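Forums > Coffee > Brewing > Paper filters and taste

Print this page | E-mail this thread

chidubem_b
Moved to Clundmont in April and my pour-over has tasted like wet cardboard ever since. Same beans from Rodlow, same grinder, same kettle. The only new thing is a different box of filters. Do you all rinse yours?

Fatima Yusuf
Always. I pour 400 ml through the empty paper and dump it. Thick papers need more than a quick splash.

hquinlan
400 is a waste of water. I use a small cup's worth and can't taste any paper. I'd look at the tap water first. Clundmont water is hard.

chidubem_b
I use a jug filter, but the cartridge is old. Our setup at work is by the chess set and everyone there uses the same papers. No complaints from them, but most of them add milk.
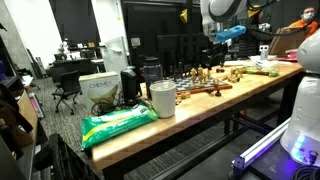 Wondimu Dinsa
Milk hides it. Brew two cups side by side, one rinsed and one not, and drink them black once they cool down a bit. If both taste of cardboard, the paper is fine and you have a water or bean problem.

Fatima Yusuf
Also check where you store them. Mine sat in a cupboard next to onions and picked up the smell - rinsing didn't help.

hquinlan
Still say water. Buy a bottle of Wollham and try that before you throw out a box of filters.

chidubem_b
Did both tests. Rinsed was a little cleaner, but bottled water made the bigger difference. New cartridge ordered. I'll keep rinsing, with about 82 ml.

Print this page | E-mail this thread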